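Undmont Polytechnic > Student Projects > Robotics > Teaching by Demonstration

Search this site Enter keywords Go

Folding for Beginners: Group Report, Project Bralaseo

3. Collecting the demonstrations

We recorded 148 demonstrations of shirt folding by remote control. Two of us took turns steering the arms while the other offered advice, most of it unwelcome. Our supervisor's brief called the task "simple". Our supervisor has presumably folded a shirt with fingers.

Each run began with the shirt laid flat. The operator took hold of the bottom corners with both grippers, brought them up to the collar and let go, ideally in that sequence. We logged the joint positions and every camera view at once, so our hesitations are preserved from several angles.

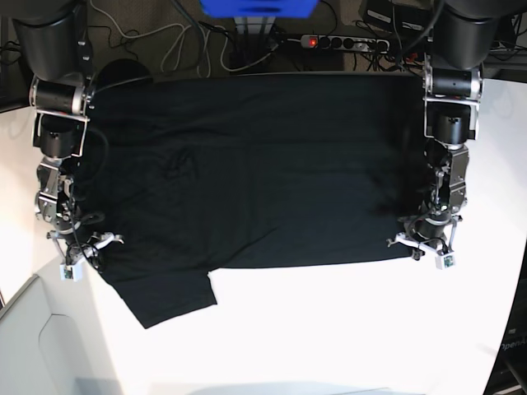
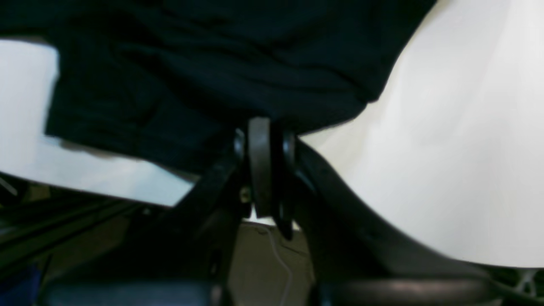 Dark cloth on a white table, from the Entwistle bench.

4. What we kept

After review, 134 runs went into the training set. The rest were thrown out, mostly for dropped corners, plus one where the operator sneezed and the left arm took it as an instruction.

Grip depth was the hard part to teach. Pinch too shallow and the hem slides out; too deep and you drag half the shirt along with it. Our early runs do both, sometimes in the one fold, and we suspect the policy has learned our bad habits more faithfully than our good ones.

5. Still to do

Re-record the sleeves at a steadier pace. Label the failed grasps in Prurnent, which crashes if you look at it sideways. Finish before August, when the first years get the bench.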